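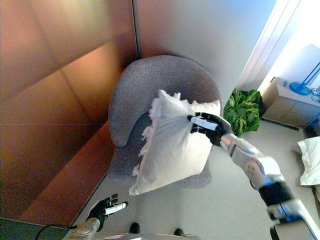 The Londlow Interiors Index is a set of catalog records for paintings of rooms, with the furniture and cloth in each painting described in a fixed vocabulary. It was made for people who write labels, compare paintings, or want to find every canvas in a group of collections that shows a certain kind of chair. The records hold text only. The vocabulary covers ordinary household things and doesn't assume any knowledge of period furniture, so a gray armchair with a rounded back and a woven cover gets the terms armchair, upholstered, back-curved and cloth-woven, and a white pillow with fringe along one edge gets pillow, white and trim-fringe. The same terms are used whether the painter spent a month on the chair or put it down in a few strokes.

Contents

records.csv: one row per painting
objects.csv: one row per described object, linked to a painting by record_id
terms.csv: the vocabulary, with a short definition for each term
sources.csv: the catalogs and inventories the records were taken from
notes.txt: decisions made during cataloging, in the order they were made
CHANGES.txt: what changed between releases

All files are UTF-8 with Unix line endings. Fields are separated by commas, and any field that contains a comma is in double quotes. There is no header row in notes.txt or CHANGES.txt.

Where the records come from

The index started as a card file at the Kuvbridge study room, which holds photographs and sale catalogs for regional painters. The cards were typed into a spreadsheet over one winter, and the spreadsheet was then checked against the printed inventories at Londlow and Otbridge. Where a card and an inventory disagreed on title, size or support, the inventory was followed and the card reading was kept in the field alt_reading.

The Vakulenko bequest was added later. It came with its own handwritten list, which describes the paintings by the room they hung in and gives few titles. Titles for these records were supplied by the catalogers and are in square brackets. The room names from the list are in the field former_location, spelled as written, so "back parlor" and "back parlour" both occur. Please search for both.

Only paintings in which a domestic interior fills most of the canvas are included. Portraits with a bit of curtain behind the sitter are out. So are studio scenes, unless the studio is plainly also a living room, with a bed or a dining table in it. Church, shop and tavern interiors are out. A few borderline cases were let in and are marked scope=marginal in records.csv.

Fields in records.csv

record_id: a stable identifier. It never changes and is never reused, even if the record is withdrawn.
title: the title in the source, or a supplied title in square brackets.
artist_label: the attribution in the source, copied as is. "Attributed to," "circle of" and "after" are kept. Unsigned works have "unknown."
period: early, middle or late, relative to the artist's known working life. Empty if the artist is unknown.
support: canvas, panel, board, paper or other.
height_cm, width_cm: unframed size. Empty if the source gives only a framed size.
room_type: bedroom, kitchen, parlor, bathroom, dining room, hall, mixed or unclear.
light: window, lamp, fire, mixed or unclear. Describes the source of light that is shown or strongly implied.
palette: the main color family as judged by the cataloger. See the warning below.
figures: yes or no.
scope: core or marginal.
alt_reading: any rejected reading, with a letter code for its source.
former_location: for the Vakulenko records only.

Fields in objects.csv

object_id: a stable identifier.
record_id: the painting the object appears in.
term: the main term, from terms.csv.
modifiers: further terms, separated by semicolons.
placement: foreground, middle, background or wall.
use: whether the object is in use, such as a chair with a sitter or a table laid for a meal. Values are yes, no and unclear.
finish: worked, sketched or suggested. Worked means the painter has described the surface. Sketched means the shape is clear but the surface is not. Suggested means the cataloger is relying on context.
source_quality: color, mono or visit. Tells you whether the object was described from a color reproduction, from a black-and-white one, or in front of the painting.

About the vocabulary

There are 37 main terms for furniture and 37 for cloth and soft furnishings. The equal number was not planned. The cloth list lost a few terms in the last revision when "cushion" was folded into "pillow" and "throw" into "blanket." We know that many readers separate cushions from pillows. Our catalogers could not do it consistently from paint, and the merged term has caused fewer problems than the split did. If you have files from the first release, the old terms are mapped to the new ones at the end of terms.csv.

Seats are divided by construction first (chair, armchair, stool, bench, sofa) and only then by covering. A chair with a loose pillow on it is not upholstered. An armchair entirely hidden by a dust sheet is entered as seat-unclear with the modifier draped. Cradles and tin baths are under furniture. Rugs are under cloth, including rugs used on tables.

Trim gets its own modifiers: trim-fringe, trim-lace, trim-cord and trim-other. Fringe is used for any loose hanging edge, whether it was made that way or the cloth has frayed. Painters rarely give enough to tell these apart, and at one point we had a separate term for frayed edges that was applied almost at random.

Color modifiers are plain words: white, black, gray, brown, red, orange, yellow, green, blue, pink, purple. No cream, ivory, taupe or teal. A white cloth painted in blue shadow is entered as white if it reads as white in the room.

How the cataloging was done

Four catalogers worked on the objects. Each painting was described by two of them working apart, and differences were settled at a weekly meeting. The decision went into notes.txt whenever it seemed likely to come up again. Some of the early entries there contradict later ones. The later entry is the rule, and earlier records were corrected to match, though we may have missed a few in the Otbridge group.

Most objects were described from reproductions. Paintings in the Kuvbridge study room itself were described on visits. The field finish should be read together with source_quality, because a monochrome plate can make a worked surface look sketched, particularly for dark upholstery and wool.

Known problems

Palette is the weakest field. It was filled in partly from old color plates, which drift toward yellow, and partly from visits in poor light. Don't use it to argue for a change in an artist's color over time. Filtering objects.csv to source_quality=visit helps, but palette itself carries no such flag and has to be joined through record_id.

Sizes in the Otbridge inventory are sometimes given width first. We corrected the ones that could be checked against a reproduction. A canvas that is oddly wide for its subject may be one we didn't catch.

Small objects on mantelpieces are under-recorded. Early on they were skipped unless they were in the foreground, and there has been no time to go back.

Bathrooms and bedrooms were hard to separate where a washstand or tub stands beside a bed. These should all be room_type=mixed, but bedroom was used for some in the first release.

Attributions follow the sources and are not our opinion. Several of the Vakulenko paintings were relabeled after the list was written, and the new labels have not been checked against it.

Uses that fit, and uses that don't

The index works well for finding paintings by what is in the room, for drafting gallery labels, and for teaching description. It has been used for a display of painted kitchens at Londlow and for a printed handlist.

It is a poor guide to what real homes contained. Painters moved furniture, borrowed it, repeated it from one canvas to the next and left out what they didn't want. The same armchair may be entered many times under different records, and no attempt was made to link them.

Rights

The records and vocabulary may be copied and changed for any purpose as long as the index is credited by name. Short quotations from the printed inventories are in alt_reading and remain subject to their publishers' terms. Reproductions must be requested from the holding collection.

Corrections

Send corrections to the Kuvbridge study room with the record_id or object_id and the source for the change. Corrections to titles and sizes are made at once. Changes to the vocabulary are held over for the yearly revision in October, and the affected rows are listed in CHANGES.txt.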